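4.2 Setting the Descale Reminder

Your Gindaven kettle counts boils. It does not know what kind of water you have, so it assumes the worst until told otherwise.

1. Set the kettle on its base and fill it to the lower line.
2. Hold the Mode button until the display shows 100. This is the factory setting, in boils.
3. Press Plus or Minus to change it. Soft water can go as high as 900. Hard water should stay at 100, however optimistic you feel.
4. Press Mode once to save. One beep means saved. Two beeps mean you waited too long, and the kettle has gone back to its own opinion.

Note: Unplugging the base does not reset the count. Many owners have tried.

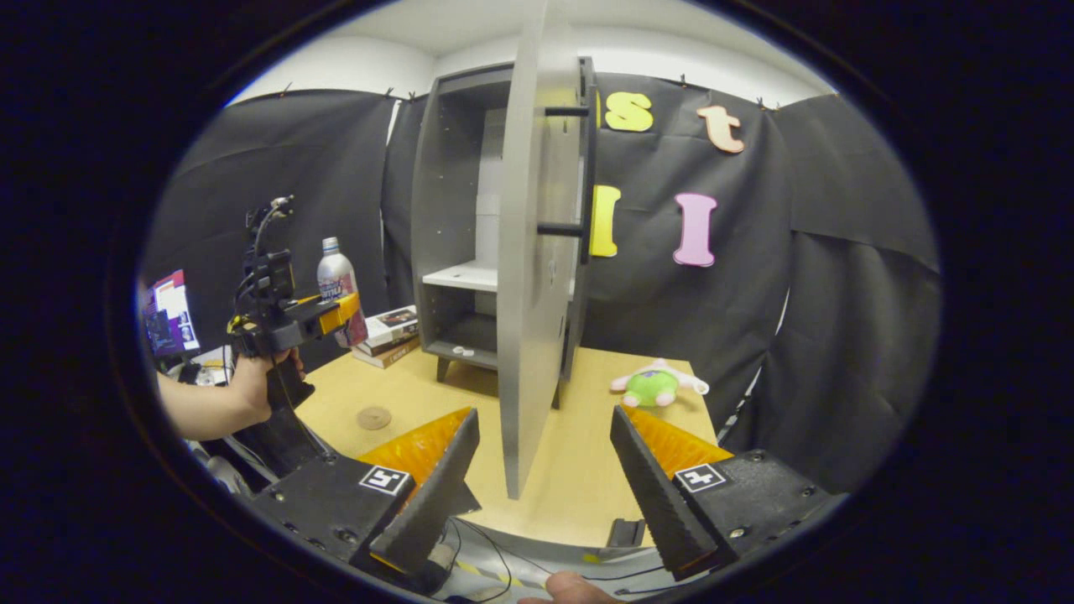 When the reminder light comes on, you have 326 more boils before the kettle refuses to heat past 79 degrees Celsius. That is fine for green tea and a poor start to anything else.

5. Descale with one packet of Clurari powder, or plain white vinegar if you don't mind the smell.
6. Rinse twice, then hold Minus until the light goes off.

CAUTION: Do not boil the vinegar. Warm is enough — and your kitchen will be livable by dinner.

CAUTION: Never put the base in water. The kettle holds water. The base holds electricity.

For lid and filter cleaning, see 4.3.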